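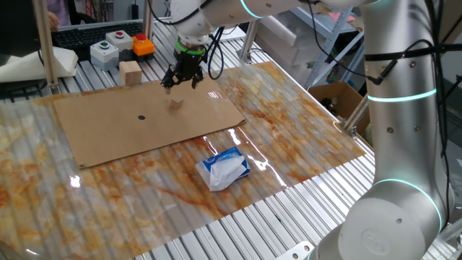

Marwan Abou Jaoude wrote that the earlier card never stated what the table covering was, and that anyone working with glossy backgrounds would want to know that before downloading anything. The covering is now listed under Surfaces, and the rest of the card has been revised along with it.

Masis Tabletop Objects, data card

Summary

Masis is a small collection of still views of everyday objects resting on a covered worktable. The subject of the collection is the objects and the layers under them: wood blocks, paper goods, sheet packaging and a patterned table cover. It was assembled at the Rornholm workshop in February for work on object outlines, support relations (what rests on what) and reflections from shiny covers.

The release contains 235 views. Of these, 200 are in the main part and 35 are held back for checking. Views in the held-back part use layouts that do not appear in the main part.

Objects

small_block
A small cube of light-colored wood. It is placed on cardboard or directly on the cover. Edges are outlined where visible. Grain is not labeled.

large_block
A larger block of pale tan wood, roughly a cube. It normally stands toward the back of the table and is treated as a fixed item within a layout. It has its own class and must not be merged with small_block. Distance makes the two look closer in size than they are, and outlines alone are a poor way to separate them.

tissue_pack
A small pack printed in white and blue. An open pack with a tissue showing is labeled as one object with two regions, pack and tissue. The tissue region includes any part that hangs over the front of the pack. A tissue lying free of the pack gets the class loose_tissue.

cardboard_sheet
Brown corrugated cardboard, laid flat. Sheets are used as found, with uneven edges and folded corners. A folded corner belongs to the sheet and is outlined as it lies. Do not extend the outline to where the corner would be if flat.

dot
A small black circular mark on the cardboard. It is stored as a single point at its center. The dot is a target position and carries no class of its own. Whether a block is on the dot is recorded separately, with the values on, off and hidden.

button_box
A push-button control box. Body color and button color are separate fields, as a gray body can carry either a green or a red button. The orange box with a red button is in the same class. The function of a button is not recorded.

Surfaces

Table: ribbed aluminum extrusion. The ridges run parallel and give faint stripes wherever the cover is thin enough to show them.

Cover: glossy transparent plastic sheet with a printed marble pattern, pale gray-white with rust-orange and ochre veins. The veins are print. They are part of the surface and are never outlined as objects.

Highlights: overhead lighting gives bright patches on the cover. These are stored in a separate highlight mask. The mask is coarse and should not be used for measuring.

Support relations

Each object has a field named rests_on, filled with the class directly underneath. A block on cardboard has rests_on = cardboard_sheet. The cardboard has rests_on = cover. The chain stops at cover; the table is not listed as a support. An object that touches two surfaces takes both values, separated by a comma.

Labeling

Outlines were drawn by Abdelilah Hajji and checked by Karine Marchand. The first pass produced 149 corrections, most of them at the border between white tissue and pale cover. Tissue outlines were then redrawn at higher zoom. Twelve views were removed after the check for unreadable object borders and are not included in the total above.

Known problems

White tissue against the cover remains the weakest class. Expect errors of several pixels where a highlight touches the tissue.

Cardboard color varies between views with the lighting. No color correction was applied.

The row of button boxes is often partly hidden. A box with less than a quarter of its body showing is skipped.

The stripes from the table ridges can be taken for edges by simple edge filters. Blurring reduces this but also softens the dot.

Files

views/ holds the pictures.
outlines/ holds one text file per view, same base name.
masks/ holds the highlight masks.
layouts.txt gives the layout number for each view and the part it belongs to.

File names start with the layout number. Views with the same number share the same object positions.

Changes

1.2: Surfaces section added. Value hidden added for the dot.
1.1: loose_tissue split from tissue_pack. Tissue outlines redrawn.
1.0: First release, blocks and cardboard only.

Contact

Corrections to outlines go to Yavuz Kaplan. Please give the view name, the class and the layout number. Questions about the object list go to Rami Tarawneh.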